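The slow death of the tea break

Westancombe, half past ten. The urn used to go on at twenty past. Not any more.

Barbara Kurek remembers when the whole packing floor at Lis stopped dead for it. 131 people, one hooter, 18 minutes. "You could set your watch," she says. "And if you were late there was no biscuits left." She started there at 21. Left last February with a carriage clock and a bad knee.

The hooter went first. Then the tea lady, then the room. It's a stock cage now. What they got instead was "flexible rest", a phrase Barbara says as if it tastes off. Take it when you like. Which meant, for most of the floor, on your own, by the back door, or never.

Same story at Ultico, down the hill. Konrad Górecki was a shift lead there for years and fought to keep the morning stop. Lost. He doesn't blame the managers much. Orders were coming in day and night, lines couldn't sit idle. Fine. But the talk went as well, he reckons, and the talk was where you found out whose marriage was in bits and which machine was about to go.

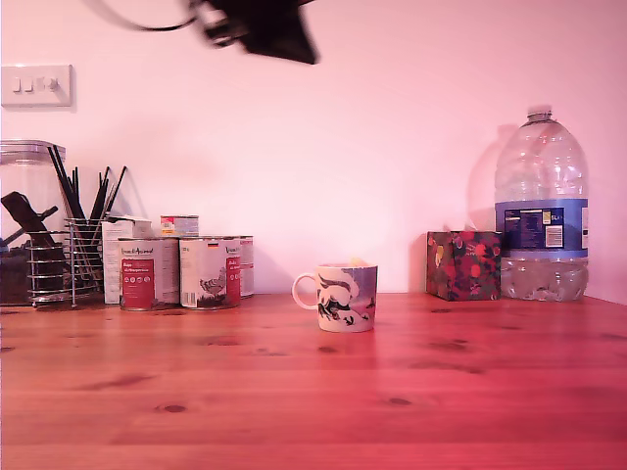
Some places are bringing it back. Quietly, and mostly small firms. At Berkatau, a print finisher's with 2 floors and one kettle, Stanisława Szczepańska put the fixed break back in after a run of people leaving. Quarter of an hour, phones away, everyone sat down. There was grumbling. The younger ones thought it was like school. A few still do.

Has it worked? She shrugs. Fewer leavers this year, but the wages went up too so who knows. Definately more noise, she says. Someone has started a crossword on the wall and people fall out over it.

Barbara went in to see it, friend of a friend. Stayed for the full fifteen minutes. Her verdict on the tea: too weak. She's going again next week.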